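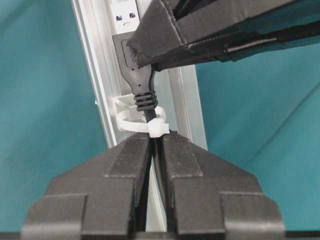
One gripper on the plug, the other just below the cable tie.

18 Aug 2023

I have had two sets of fingers for the bench arms since spring and kept putting off a proper comparison. This week I finally did it. The job was cable work on a piece of aluminum extrusion: hold the rail, get hold of a USB plug, and deal with a thin cable that runs through small tie mounts. It's dull work and it shows up every weakness a gripper has.

The first set is the Drirner pattern, which Sorin Buzatu drew up for us last October. The second is a version Hina Rizvi changed afterward, with a narrower tip and a stiffer base. Same motors, same controller, same wrist cameras. I printed both in the same material so I wouldn't be comparing plastics.

I ran 37 tries with each set. A try counted if the plug was gripped, moved to the port and let go without the cable getting pinched. The Drirner fingers managed 20. Hina's managed 26. That is a smaller gap than I expected from how much better hers feel to drive.
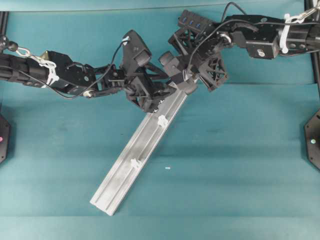

Most of the failures with the older set came from the rail moving. When one arm pushes on a long bar, the other has to hold it still, and the wide tips let it pivot. You correct for the pivot, the other arm is now in the wrong place, and you start over. I added a strip of rubber to the pads and it helped for one afternoon, then the glue let go.

Hina's tips hold the rail better but they are worse at picking up a flat cable tie from the table. Aurelia Ilie tried that for most of a morning and got four. She wants a small hook on one finger. I think that would catch on the cable, but we'll print one and see.

The wrist cameras deserve a mention too. With the fingers closed, a lot of the view is finger. The narrow tips give back a bit of it, and I suspect that accounts for some of the better score. Petrică Filip wants to move the mount up and tilt it more — he has a bracket drawn, I haven't printed it yet.

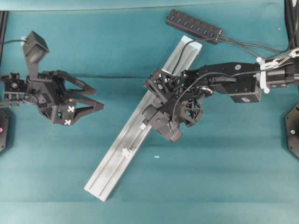 Do you need two arms for this kind of job?
A bench clamp and one arm will do if the rail can stay put. We need to turn ours partway through, so the second arm earns its space.

I'm leaving Hina's set on for now. The files for both are in the shared folder under Flasta, and the screw lengths are in the notes. Use the shorter ones at the base or the finger won't close all the way.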